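Moulin Street Reuse Room Adds Box Table for Spring Moving Season

The reuse room on Moulin Street will take flattened cardboard boxes through the end of April, along with mugs, cups and other small kitchen items that are still in good shape.

Residents moving out of the Randadero apartments asked for the service last year, when the recycling bins behind the building filled up faster than they could be emptied. The room handed out 2,682 used boxes over the past 12 months, most of them to people packing up kitchens and bookshelves.

"People throw away a good box in the morning and buy a new one in the afternoon," said Dace Vanags, who runs the room. "We would like them to stop here first."

Boxes should be clean and free of food. Tape can stay on, but packing foam, plastic wrap and staples should be taken out before drop-off. Each household may bring up to 40 boxes per visit and take home up to 14 at no charge. Larger loads need to be arranged ahead of time with Mandla Chauke at the front desk.

Shallow trays and odd sizes are welcome too. Eun-ji Son, who teaches a packing class in the room, said they are useful for cups and small bowls, which tend to get broken at the bottom of deep boxes. She tells people to wrap each cup by itself, stand it upright and put folded cardboard between rows.

The next class starts at 2 p.m. and lasts an hour. There is no fee, and paper and tape are provided. Space is limited, so those who want to attend should sign up at the desk.
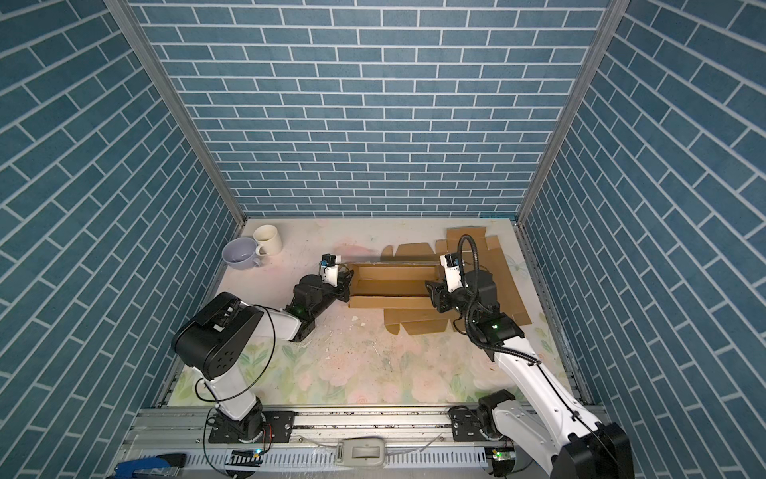 Cups and mugs brought in for reuse should be washed and free of chips. Handles are checked at the desk, and cracked pieces are turned away. For practice, a wide cup with a small loop handle and a taller mug, like the two on the rose-print table, make a fair test, as they need different amounts of paper. The low brown tray is the kind Son prefers for a first try.

The room is open mornings and afternoons and closes for lunch at noon. Drop-offs left outside the door after closing will not be accepted. Parking is available on the Zalten Avenue side of the building.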